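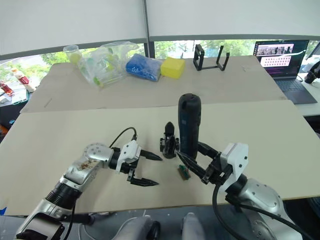
Yến Khổng

April, dye bench, morning

Second round of the walnut hull bath on the Skura wool. The first round came out streaky and I blamed the mordant, but Carola looked at the skeins and thinks I tied them too tight. There are pale bands exactly where the ties sat. Retied all of them in loose figure eights with cotton string.

Scoured again in case there was still spinning oil in the yarn. Neutral soap, warm water, left it until the water had cooled by itself. Rinse water was a little cloudy the first time and clear the second.

Mordant: alum, same proportion as last time so the two rounds can be compared. 100 g of yarn per pot. Brought it up slowly and held it below a simmer for an hour. Corey's note in the old binder says 2 hours, but his was a heavier yarn and he was using the big Hamann kettle, which heats unevenly on the left side. Moved the skeins every ten minutes or so.

Hulls had soaked for 3 days. Strained them through the old curtain fabric, then again through muslin. The muslin needs replacing, it has a tear near the hem and bits get through. 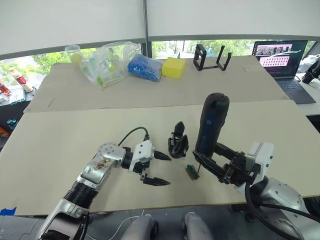
Into the bath at 10:40. Color took faster than I expected, already a mid brown after twenty minutes. Took out skein A at that point, B after an hour, and left C in the pot to cool overnight. Labels are on the strings in laundry marker. Pencil washed off last time.

11:55. A and B rinsed and hung on the rack. B is darker but also redder, which I didn't see in round one. Could be the water. Henrique filled the pot from the rain barrel and I had used the tap before. Should have written that down at the start. Next time one pot of each, same hulls, same yarn.

No banding on A. Faint mark on one side of B where it rested against the rim of the pot.

Next morning. C is close to black-brown when wet, drying to something like strong coffee. Feels harsher than the other two. Jianguo wants it for the border of the Honderach sample, so I have set it aside in the drawer with his name on it.

To do: iron afterbath on half of A, small pinch only. Light test strips in the south window, half covered with card. Order alum, the tub is nearly finished. Keep the used bath, lid on, there is enough left in it for a pale fawn.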